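Ticket 631
Component: treaty text feed, accession documents
Product: Pallwood 10
Reported by: Vorkness policy desk
Opened: Thursday, June 20, 2024
Priority: high
Status: resolved

Problem
Candidate country pages show the wrong negotiation status. Chapters that were provisionally closed appear as "not opened." The error affects the accession tracker and the side-by-side treaty view. Council statements and press releases load normally.

Steps to reproduce
Open any candidate country page. Select Negotiations, then Chapters. Compare the status column with the source document linked in the same row. The source gives the correct status and the column does not.

Environment
Pallwood server, standard install. Source documents come in through the Fustix connector. Nightly import, English and French text enabled.

Log
Entry 1. Reproduced on the test server. Import log shows no errors. All 72 status records in the last batch were accepted.

Entry 2. Cleared the page cache and reloaded. No change. Cache ruled out.

Entry 3. Compared raw connector output with the stored records. The connector sends "provisionally closed" as one value. The stored record has an empty field. The page template prints "not opened" for any empty field, so the fault is upstream of the template.
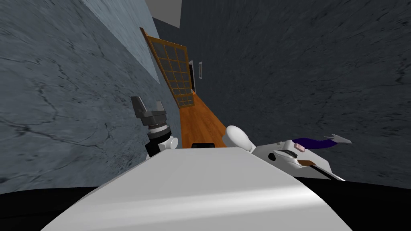
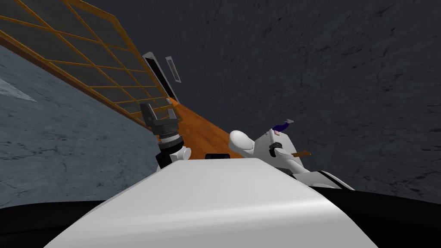 Simulated hallway, tilted views. Top: glass-paned door against the left wall. Bottom: open gripper on the left arm.

Entry 4. Checked the status mapping table. The Chaturvedi vocabulary file was updated in June and the label changed from "closed, provisional" to "provisionally closed." The mapping table still has the old label. Unknown labels are dropped without a warning.

Entry 5. Added the new label to the mapping table and kept the old one for archived documents. Re-ran the import on the test server. Status column matches the source in all rows checked, both languages.

Entry 6. Applied to production. Full re-import took roughly 100 minutes. Reporter confirms the tracker is correct. Two saved briefings exported before the fix still carry the wrong status and have to be exported again by their owners.

Cause
Label mismatch between the vocabulary file and the mapping table.

Follow-up
Unknown labels should write a warning to the import log and leave the previous status in place. Moved to a separate ticket. The template default of "not opened" should change to "status unavailable." Pending review by the policy desk.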